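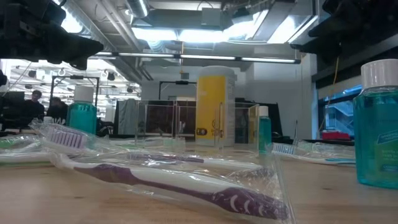 Dental Supplies Program: Photo Gallery

The Sirar Community Dental Service supplies toothbrushes, toothpaste and mouthwash to schools, shelters and residential homes in the Clokden area. This gallery belongs to the supplies section of the Service's website and is maintained by the program office at Kuroda House, where donated and purchased items are received, sorted and packed.

The program issued roughly 3,000 kits in its last full year. Requests are accepted at any time, although orders for the start of the school year should reach the office before the end of June.

On the table

Toothbrushes in sealed clear wrappers, with purple, green and blue among the handle colors, and bottles of teal liquid with white caps. The largest bottle is mouthwash.

The toothbrushes lie flat on a light wooden tabletop, and a clear box stands among the supplies.

Toothbrushes

All toothbrushes are issued in the wrapper in which they were received. A brush with a split or open wrapper is withdrawn at the sorting stage and is not placed in a kit. Mixed colors are preferred for households and shared rooms, so that each person can recognize his or her own brush - a point raised often by the residential homes. Where a home asks for a single color per floor, the office will try to meet the request from stock.

Adult kits contain a medium or soft brush, according to what is available. Children's kits always contain a soft brush with a small head. Organizations should state the number of each on the order form and should not assume that the two kinds may be exchanged after delivery.

Mouthwash

Mouthwash is supplied to adult settings only and is ordered separately from the kits. Bottles travel upright in divided cartons. Caps are checked for tightness before a carton is closed, and any bottle with a damaged seal or label is set aside. Staff at receiving sites are asked to keep bottles in a locked cupboard, away from direct sunlight, and to follow the directions printed on the label.

Standard kit contents

Adult kit: one wrapped toothbrush, one tube of fluoride toothpaste, one reel of floss, one printed care sheet.

Child kit: one wrapped soft toothbrush, one small tube of fluoride toothpaste, one brushing chart.

Kits are packed 20 to a carton. Part cartons are available on request.

Ordering and collection

Order forms may be obtained from the front desk at Kuroda House or requested by telephone. Orders of up to 400 kits are normally ready within ten working days. Larger orders are filled in stages, and the office will confirm the date of each stage in writing. Collection is from the side entrance on Favus Street between 9:00 a.m. and 3:30 p.m. Drivers should bring the order number and allow time for the cartons to be checked against the form.

Delivery within Clokden can be arranged for sites without a vehicle. Sites outside the town are asked to collect - the Service's van is shared with the mobile clinic and is seldom free before midafternoon.

Donations

The office accepts new, sealed toothbrushes and unopened bottles or tubes that are at least six months from their expiration date. Opened packages, loose brushes and electric brush heads cannot be accepted. Firms wishing to donate more than 1,000 items should contact the office in advance so that shelf space can be set aside.

Use of photographs

Photographs in this gallery may be reproduced in school newsletters and local health notices with the credit line "Sirar Community Dental Service." Requests for commercial use should be made in writing to the program office. The appearance of a product in a photograph does not constitute a recommendation by the Service.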